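4.3 Setting a travel card spending limit

Use this procedure to set or change the monthly limit on a travel card issued through Voritz. You need the Card Manager role. Users with the Viewer role can open the Limits page, but the fields are locked.

Before you start

Have the last four digits of the card and the cost center code at hand. The card must be in Active status. A card in Pending status takes a limit only after the holder has confirmed receipt (see 3.6).

Note: Limits are held in the billing currency of the account, not in the currency of the purchase. A hotel charge made abroad is converted first and then checked against the limit.

Procedure

1. Sign in to Voritz and open Cards > Travel.

2. Enter the last four digits in the search field and press Enter. If two cards share the same digits, both are listed. Select the one with the correct cost center.

3. Open the Limits tab. The current limit, the amount used and the amount on hold are shown in one row.

4. Select Edit. Enter the new limit as a whole number. The lowest value accepted is 1000.

5. Under Category, leave All selected, or choose Airfare, Lodging or Ground. A category limit can't be higher than the card limit.

6. Set the start date. A limit that starts in the current billing cycle applies to new charges only. Charges already posted are not checked again.

7. Select Submit. The request goes to the approver named on the cost center record.

Caution: Do not set a limit below the amount on hold. Voritz accepts the entry, but airline and hotel holds may then be declined when the merchant sends the final charge.

Approval

The approver has 9 business days to respond. After that the request expires and must be entered again. While a request is open, the old limit stays in force and the Edit button is gray.

An approver can lower the requested amount but can't raise it. If the amount was changed, the status reads Approved (modified) and the holder gets a message with the final figure.

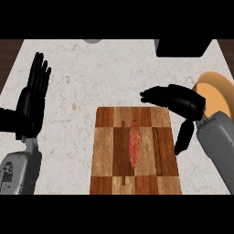 4.4 Temporary increases

1. Open the Limits tab and select Add temporary increase.

2. Enter the extra amount and an end date. The longest period is 14 days.

3. Enter a reason. The field requires at least 6 characters.

4. Select Submit.

The card returns to its standard limit at midnight, account time, on the end date. Any balance above the standard limit at that point stays payable in full, and new charges are declined until the balance falls below the limit.

Note: Only one temporary increase can be open on a card. To extend it, cancel the open one and enter a new one. For accounts moved over from Lodhi, see 7.2 first.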